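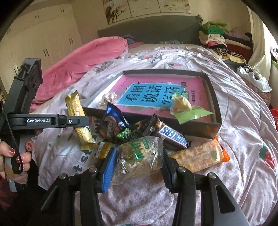

9月18日(木)

季節の変わり目って、どうしてこんなにおなかがすくんだろう。夏のあいだは冷たい麺ばかりだったのに、先週あたりから急に甘いものとパンが恋しくて、買い物のたびにかごへ小袋のお菓子を放りこんでしまう。で、とうとう台所の引き出しが閉まらなくなった! なので今日は思いきって、全部ベッドの上に出して仕分け。薄いピンクがかった藤色の柄シーツの上に浅い箱を置いて、その手前にお菓子をかためておく。透明な袋の丸いパンに、黄色い細長い包み、金茶色の小さな袋。シーツが淡い色だから黄色がやたらと目立って、ちょっとしたお店みたいで楽しくなってしまった。

箱は前にリンディウェさんからお茶をもらったときのもの。浅いから中身がひと目でわかるし、ベッドの下にもすっと入る。ずっと捨てようか迷っていたけど、取っておいてよかった〜。

入れ方はけっこう悩んだ。パンはつぶれるといやなので最後、いちばん上。細長いのは端に沿わせて、小さい袋はすきまに。甘いのとしょっぱいのを左右に分ける案もあったけど、どうせ三日もすれば混ざるからやめた。賞味期限は途中から見るようにしたら、4月に切れているおせんべいが出てきてびっくり。こわごわ一枚かじったら普通においしかった(よい子はまねしないで)。

引き出しの奥からはレシートも出てきて、合計1343円。全部お菓子。しかも同じ日にもう一枚、751円。何の日だったのか、まるで覚えていない。たぶん残業帰りだと思う。

夕方、ルンギレから電話。週末に遊びに来るというので、箱ごと出すから好きなの選んでいいよと言ったら、じゃあ一番大きいパンは予約ね、だって。いやいや、あれは明日の朝ごはんなんですけど……。かわりに何か買ってきてと頼んだら、クルソープの駅前で焼き菓子を見てくるそうだ。それではまた増えるではないか。

シーツは細かいくずが気になったので、仕分けのあと洗濯機へ。夜までに乾かなくて、今夜は冬用のを引っぱり出した。まだ少し暑い。

明日は牛乳と洗剤を買うこと。お菓子の棚には寄らない。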